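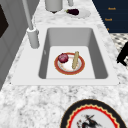
Big news from our end of the street, and I've been dying to tell you all: the Pernon is doing breakfast for dinner! Every Friday in June, from 6 in the evening, Roksolana Kravchuk is putting her whole morning menu back on the board, pancakes and all, and I have already told my husband we're going.

Now, if you've read me for any length of time you'll know this is a sore subject at home. I could eat scrambled eggs at any hour of the day or night. My beloved thinks eggs after noon are a sign that something has gone wrong with your life. We had this exact fight on our honeymoon (I ordered an omelet at nine at night, he went very quiet) and we've been having it ever since.

So I stopped by on my way home to get the details. Roksolana told me she got the idea from her night-shift regulars, who kept coming in at the end of the day, just up, and asking if there was any chance of French toast. "I was making it for them anyway," she said, "so I figured I might as well let everybody else have some." She's keeping the regular dinner menu going too, which is lucky for my marriage.

There will be buttermilk pancakes, the potato hash with the crispy edges, French toast made with bread from Karpenko, and eggs however you like them. Solomiia Tkachenko, who does the baking, is adding a cheese pancake her grandmother used to make, with sour cherry jam. I got to try 2 of them standing up at the counter and I'm still thinking about it. They're soft in the middle and just a little sour, and you really don't need the syrup (I had the syrup).

Coffee refills are free until closing, though I'd go easy on those if you plan on sleeping. Kids' plates are $6. They don't take reservations, so if you're bringing a crowd, call ahead and Roksolana will try to push some tables together.

My husband says he'll be having the pot roast. He also asked, very casually, if the hash comes as a side. It does, for $3, and I plan to watch his fork closely all evening. If you see a woman in a green raincoat with maple syrup on her sleeve, come over and say hi!

Contact | Copyright Cludumberg Neighborhood News | Back to top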